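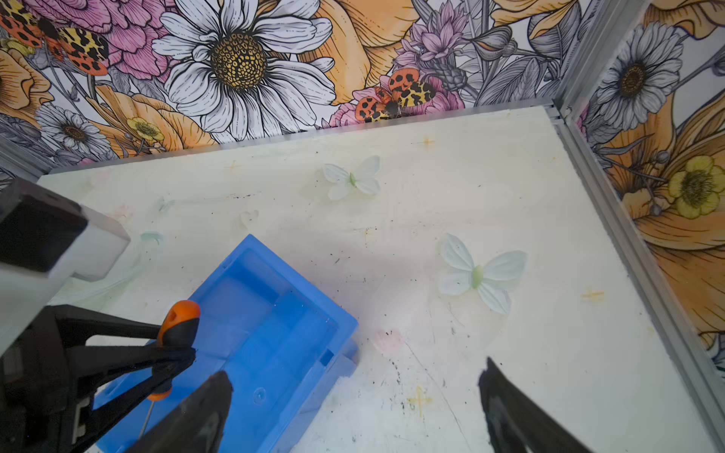 A daisy in a printed floral wallpaper. Patterned papers are covered by the revised guide.

Tusdale Council has adopted a revised guide to the care of decorated interior surfaces in its public buildings, replacing a document that dealt mainly with plain paintwork.

The guide was released in January 2020 and applies to 21 buildings, including the library, the maternal health centre and the Mahlangu Street hall. An audit carried out for the council recorded 3237 square metres of patterned, printed or hand-decorated surface in those buildings. The earlier guide gave cleaning instructions for less than half of that area.

Keerthana Kulkarni, the council's building assets manager, said cleaning contractors had been applying one alkaline detergent to all washable walls. On printed papers this had dulled the darker inks and lifted seams near the skirting.

"The detergent met its specification," she said. "The specification was written for gloss enamel."

Under the new guide, each surface is assigned to one of three groups according to its finish. Group A covers sealed surfaces that may be wiped with a damp cloth and neutral detergent. Group B covers unsealed or lightly coated surfaces, where only a dry microfibre cloth or soft brush is permitted. Group C covers surfaces of unknown finish. These are to be left alone until a patch test has been done in an area not exposed to direct light.

The patch test uses distilled water on a cotton swab, held in place for eight seconds and then rolled. Any transfer of colour to the swab places the surface in Group B. The result is recorded on the room card along with the date and the initials of the tester.
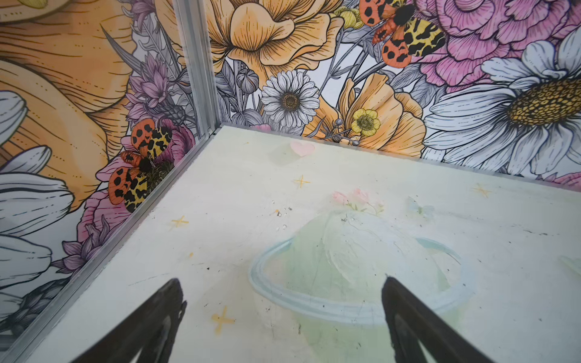 Horizontal decoration has been given its own section. Dust settles more heavily on a floor or base panel than on a wall, and grit drawn across the paint by a mop acts as an abrasive. The guide notes that the first signs of wear are usually lost in pale colours. A motif such as a mint-toned dome with a light blue ring sweeping around its base should be checked along the ring, where a break in the line is easier to find than thinning within the dome itself. Floor panels are to be vacuumed with a brush head before any moisture is applied.

Marthinus Swanepoel of Ekulon, the consultancy that carried out the audit, said light exposure had been harder to deal with than cleaning. The guide sets a limit of 50 lux for older papers in rooms used for display. Most council rooms exceed this whenever the blinds are open, and the limit will be applied only in the library's local history room.

Elsewhere, staff have been asked to close north-facing blinds when rooms are not booked. Film for the windows at Mahlangu Street was priced but has been left out of the current works program.
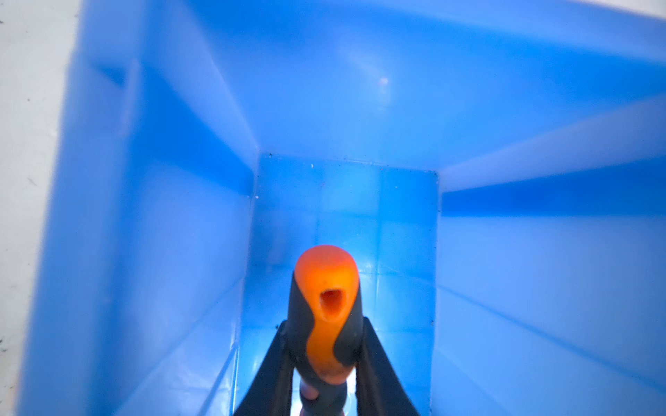
The inside wall of a blue moulded plastic bin. Plastic articles fall outside the three groups.

The guide also changes the way repairs are ordered. Previously, a damaged section was reported as general maintenance and could be patched with whatever paper was in store. Repairs to Group B surfaces must now be matched against a retained sample, and the adhesive must be a reversible starch paste. Vinyl adhesives remain acceptable for Group A papers fixed to plasterboard.

Bratidwood, which holds the supply contract, will keep two rolls of each current pattern. Discontinued patterns will be photographed at full scale against a colour chart.
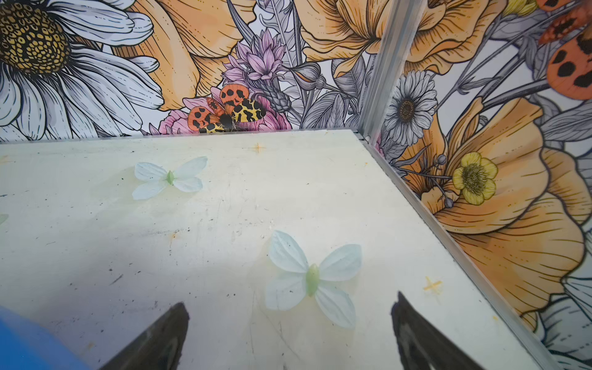 Loose ornament is treated separately from the surface beneath it, and the two are never to be cleaned together. Items are lifted off by hand and the surface is brushed before they are returned. Artificial butterflies with thin, pale wings need particular care in identification, as fabric and plastic can look alike at that thickness and only one of them should be wiped. The board under such items is inspected at the same time, and grey streaks or yellowish stains are entered on the room card as existing marks.

Annatjie Moodley, who coordinates bookings at the Mahlangu Street hall, asked at the council meeting whether hirers would be permitted to fix decorations to papered walls. The guide prohibits adhesive tape on all Group B and Group C surfaces. Picture rails may be used with hooks supplied by the hall.

Training for cleaning contractors will be run in the library meeting room by Kgomotso Potgieter. Attendance is a condition of the contract. The room cards are to be completed by June, and copies of the guide are available from the council's front counter.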